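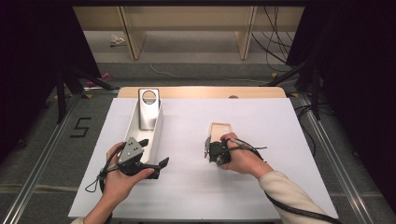 How do I find out when our old church hall was built?

Posted by Warrick Paewai

Our congregation uses a hall behind the old Cevwood mill houses and we would like to put up a small sign with the building date on it. The trouble is we have three different dates. The roof slates and the front windows look older than the back part, a former minister wrote "opened in August" in a notebook but left out the year, and the deed only goes back to when the Schouten family sold the lot to the church. The family had a house on the same lot and I have been told the hall was their carriage barn first. It seats 60 people now.

I have been to the town clerk once and came away with nothing. Where should I look next, and is it worth paying someone? One quote I got was $500.

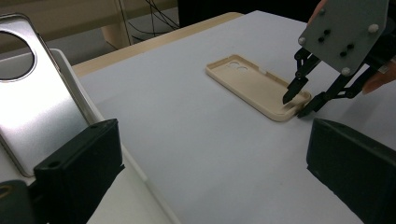
Phone back cover upright in a white holder.

Dirk Groen

Don't pay anyone yet. Start with the fire insurance maps if your town was covered. They show the outline of each building and usually mark whether it was a dwelling, a stable or a church. Compare two or three editions and you will see when the back part shows up. Most state libraries have them and many let you view them from home.

After that, go through the tax assessor's books year by year. A jump in the value of the lot often means something was built or made bigger. The books are slow to read. It took me about 10 evenings for a house on Rutel Street, and the handwriting was the worst of it.

Also ask your denomination's regional office - not the local church - for the yearly reports. Congregations often had to report new buildings and what they owed on them. If the hall was moved from somewhere else, the old lot may have its own file, so check that too.

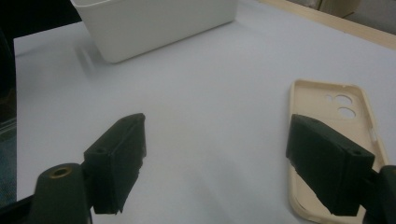
One more thing on the deed. A deed tells you about the land and may say nothing about the building, so the sale date should not go on your sign as the building date. If you can't settle it, put the year the congregation first met there.

Onach

Look in the attic. Ours had a date penciled on a rafter, 48 with no century, and the sawmill marks helped us work out the rest. Bring a good flashlight and watch where you step.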